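Grinditlow cloth handling set, release notes

Last updated June 16, 2024

Short recordings of people handling clothes and other cloth on a bed with hand-held grippers. Akgül put the set together to test whether a machine can take over the laundry yet. So far it can't - our best policy folded 30 shirts out of 139.

Contents: 1,948 clips, 66 of them held back for testing. The Jastov loader reads all of them. Sleeves are still the weak point.
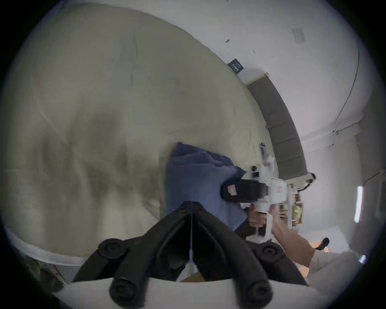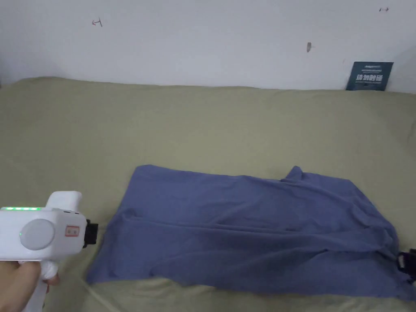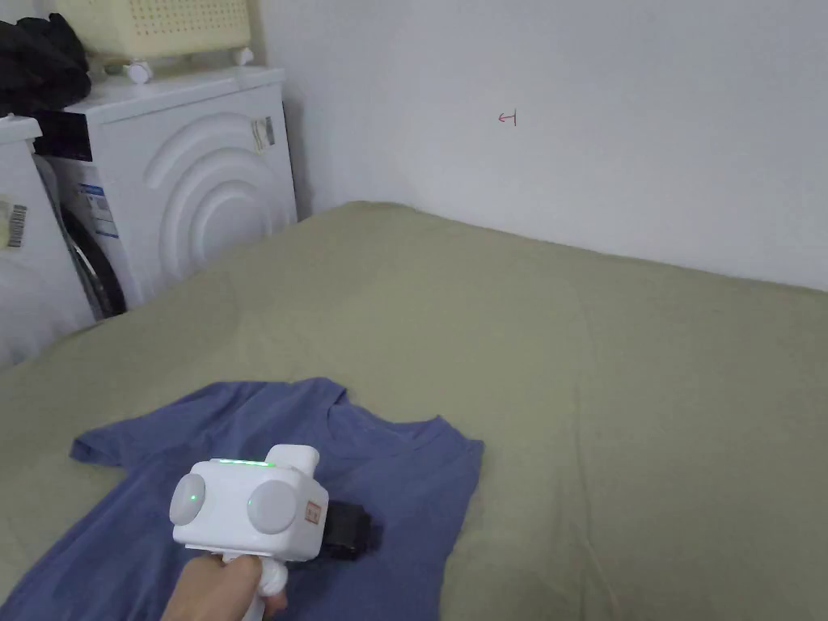
Blue cloth on bedding, three shots. The last one shows a T-shirt gripped near the collar.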